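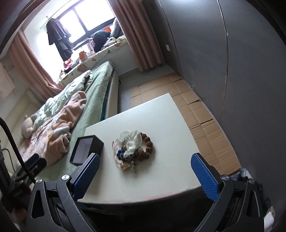 Tuulikki Rantala did not believe in the bracelet, and she had told the man at the Stirholm market so while he was wrapping it.

"It's wood," she said.

"It's Kiiskinen wood," said the man. "Off the lake. Keeps bad luck out of a house."

She paid anyway, mostly to end the conversation, and it went into the little black box with everything else her mother had sworn by. That was in April. By the time Lenni Halonen came over to help her sort through it, the brown beads had been in the house for months, and in that time the boiler had quit, the car had quit, and her cousin in Drultum had stopped answering the phone.

"So it doesn't work," Tuulikki said, and tipped the box out.

Lenni looked at the pile. He was a careful man who read the backs of cereal boxes. "Maybe it was working," he said. "Maybe it would've been worse."

"You can say that about anything. You can say that about a potato."

He picked up the gold charm and turned it over. Her mother had claimed it came from a jeweler in Duvuler who charged 2560 for it and wept when she took it away. Tuulikki had heard the story in up to six versions. In one, the jeweler was a dentist.

"Is it gold?" Lenni asked.

"It's the color of gold."

"And the red string?"

"Headaches. You tie it on and the headache goes away by morning." She pushed it aside with one finger. "Headaches go away by morning. That's what they do."

He laughed, then stopped, as if the string might have heard. She saw it and was annoyed — with him, and with the two of them, grown people lowering their voices over some beads.

"Take what you like," she said. "The rest goes."

Lenni took the blue ones. He said they were for his sister, and Tuulikki didn't believe that either.

When he had gone, she sat on the edge of the bed with the bracelet in her lap. It weighed almost nothing. In the kitchen the phone began to ring, and she let it go four times before she got up, working her hand through the beads as she went.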